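Clokumov 手部作业数据说明

版本 2
维护:Ruoxi Jia
最近一次改动:December,补了第六节和已知问题

这份说明写给打算下载数据的人,也写给看过演示视频、觉得家务机器人明年就能进门的人。后一类读者请先看第三节再决定要不要下载。

一、里面有什么

数据分两个部分,目录名分别是 chores 和 suture。

chores 收的是家里和小车间里的零活:叠毛巾、拧瓶盖、给抽屉归位、把螺丝按长短分盒、缝扣子、拆快递。suture 收的是缝合,由两条机械臂带着手术器械完成。两部分共用一套标注格式,所以放在一个仓库里。

全部记录共 2812 段,每段对应一次连续操作,从器械或夹爪进入工作区算起,到退出为止。中途放弃的也算一段,照样保留。我们没有挑过好看的。如果你在别处看到从本数据剪出来的集锦,那是别人挑的。

每段包含:
视频流
关节角和末端位姿
操作者的输入记录(仅限遥操作段)
逐步标签
一份文字备注,由标注者自由填写,长短不一,错别字没有改

二、怎么来的

chores 部分在 Kirnley 的一间旧仓库里录,工位是 Prodeck 台架,高度固定。suture 部分在另一处录,台架不同,光照也不同,请不要拿两部分的亮度统计直接比较,已经有人这么做过并写进了报告。

绝大多数段落是人在操作台前遥控完成的。这一点请反复读几遍。数据里动作流畅的那些段,流畅的是人。元数据里有一个 mode 字段,teleop 表示遥控,policy 表示由训练好的策略执行,mixed 表示策略执行、人中途接管。接管时刻记在 takeover 字段里,精确到帧。做成功率统计时如果不按 mode 分开,得出的数字没有意义。

mode 字段不允许留空。早先版本里有过留空的段落,现在已经回查录制日志补全,查不到日志的直接移出。

三、机器到底会不会干活

我们常被问到这个问题,多数时候问的人已经有了答案,只想要一句能引用的话。这里不提供那句话,只说从数据里能看出什么。

策略在单一工位、固定物品、固定光照下可以把一件事做得不错。换一条厚一点的毛巾,或者把毛巾揉成团再放上来,表现就掉下去。抽屉换了拉手,也掉。分螺丝最稳,因为盒子和螺丝都不变形。缝扣子最差,线一松就找不到针,找到针又找不到线。我们录过连续若干次同样的失败,夹爪每次都在线旁边合上,姿态标准,什么也没夹到。

有一种常见的推理是:连手术器械都能缝合了,补个袜子还不容易吗。这个推理我们不接受。缝合难,但它的工作区很小,器械是为这件事造的,旁边还坐着一个受过训练的人。袜子的情况要乱得多。它在洗衣篮底下,和另外一只纠缠着,破洞在脚跟还是脚尖要先翻开看。机器要先解决找到袜子的问题,然后才轮到针线。

反过来的推理我们也不接受,也就是说缝合既然体面,家务既然琐碎,后者就不值得研究。一条毛巾的自由度比大多数论文里的物体加起来还麻烦。

四、suture 部分

缝合段的标签按针来切:持针、进针、出针、拉线、打结、剪线。一条切口上缝多针时,每一针单独编号,从先缝的一端数起。

打结阶段的边界最难定。两名标注者对同一段给出的起止帧经常不一样,有时差得很远。我们的做法是取较早的起点和较晚的终点,并在备注里留下两人各自的原始值。嫌这样太宽的,可以自己重新取。 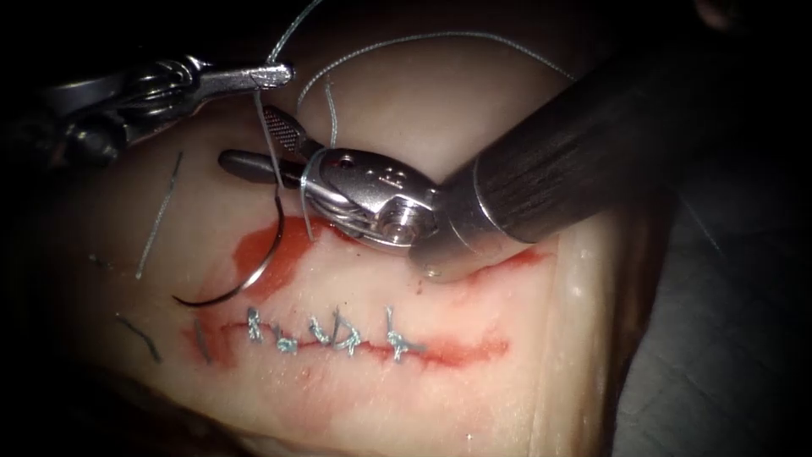

第 2 期 · 第 100 页

这条切口左半边有五个打好的结,右半边还敞着,灰蓝色的缝线被右侧器械的钳口夹住。看到五个结就写“自主完成缝合”的,请回去查 mode 字段。结打在那里,说明有结,说明不了是谁决定下一针从哪里进。

缝线是这一部分里最难处理的东西。针是硬的,弯弧固定,位姿可以估。线会绕圈,会搭在器械上,会垂下来横在钳口前面,剪下的线头也留在组织表面。拿颜色做分割的方法在这里会把断线头和正在用的线混成一类,接着规划器就去抓一根哪儿也不连的线。标注里我们区分了 thread_active 和 thread_loose,但只在关键帧上区分,中间帧靠插值,插值在线被快速拉动时不可靠。

组织表面有反光,也有红色痕迹。红色区域单独有一层掩码,命名为 stain。请不要把 stain 当作伤口的代理标签。切口线另有 wound_line 一层,两者会重叠。

还要提醒一句:suture 部分与任何临床结论无关。没有疗效数据,没有愈合数据,缝得紧不紧也没有测力记录。拿它训练出来的东西不能用在病人身上。

五、chores 部分的标签

任务名用中文拼音,历史原因,不打算改。每个任务下面有 done、partial、fail 三档。判定标准写在 rules 目录里,最容易引起争论的几条摘在下面。

叠毛巾:四角对齐误差超过一指宽记 partial。有人来信说他家的毛巾从来没有对齐过,请求放宽。没有放宽。

拧瓶盖:拧下来并放到桌上才算 done。拧下来掉到地上记 partial。

缝扣子:扣子能承受提起衣物的重量才算 done。遥控段里有 done,纯策略段里目前一个也没有。

拆快递:划伤内容物记 fail,无论箱子开得多漂亮。

归位抽屉:推到底才算。留一条缝的记 partial,这一类在 policy 段里特别多,原因我们没有查清,可能是接触力阈值设得太低。

六、怎么用,不要怎么用

适合的用途:可变形物体的感知,双臂协调,接管时机的预测,失败检测。失败段比很多公开数据多,这是它少有的长处。

不适合的用途:估计家务机器人还有几年上市。我们收到过一份商业计划书,把 done 的总比例画成一条直线,一直延伸到百分之百。那个比例把遥控段也算进去了,画的是操作员的水平。

训练集和测试集按工位和物品划分,没有按时间划分。请使用 split 目录里给出的名单。自己随机切分会让同一条毛巾同时出现在两边,分数会很好看。

报告结果时请至少写明:用了哪个版本,teleop 与 policy 是否分开,测试物品在训练中有没有出现过,人接管过的段落怎么计。四项缺一项,我们不会把结果收进排行页。

七、已知问题

chores 中部分段落的末端位姿有漂移,受影响的文件列在 errata 里。

缝合段右侧器械的粗轴有时挡住工作区,被挡住的线没有标注,也没有猜。

文字备注里偶尔有标注者的牢骚。我们讨论过要不要删,最后留下了,其中有几条比标签有用。

Xiong 格式的转换脚本只支持旧版,会静默丢掉 takeover 字段。转换后请检查,如果该列全空,说明你丢了最要紧的一列。

音频已全部去除。

八、许可与联系

研究和教学可自由使用,商业使用请先写信。引用时请写 Clokumov 并注明版本号。

问题提在仓库的 issue 里,附上段落编号和你看到的帧号。只写“数据有问题”的会被关闭。想更正标签的,请同时给出依据的规则条目,由 Ruoxi Jia 复核后并入下一版。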